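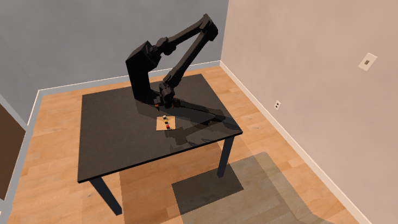
The province's new training levy bill got second reading this afternoon. I've read it so you don't have to. Short thread.

Employers with a payroll over the threshold pay in, and get it back if they put staff through recognized courses. Smaller shops are exempt until August.

Giltton and Karaca both told the hearing they already spend more than the levy would cost them. Fine – then they'll get it all back.
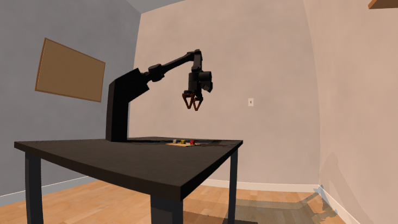
The part I'd watch is clause 20. It lets the minister decide what counts as "recognized". Welding tickets are in. Night classes in bookkeeping aren't mentioned.

Ruoxi Fang asked about this and was told a list is coming. No date given.

Also 700 apprenticeship seats, but only 104 of those are outside the two big cities. If you live up our way that's a long drive or a move.

Written comments close before the summer break. Keep it to 2 pages or they won't table it.

I'll post the list when it's out. Replies are open if you've worked under the old grant program.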